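Filed under: Reviews > Software & Sims
Friday, June 21, 2019 – by the Bilville bench crew

I've had the Greson two-arm simulator for 3 weeks now and I love it, mostly! Setup was a breeze. But the right hand has a grip fault – I ran the table-clearing job 40 times and it failed to let go in 2 of them (plate empty, croissant held in or pressed against its gripper).
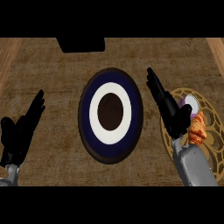
Florner Robotics Club

Support says a patch is coming in August. Until then I wouldn't copy its grip settings to a real arm.

Contact us | © 2019 | Back to top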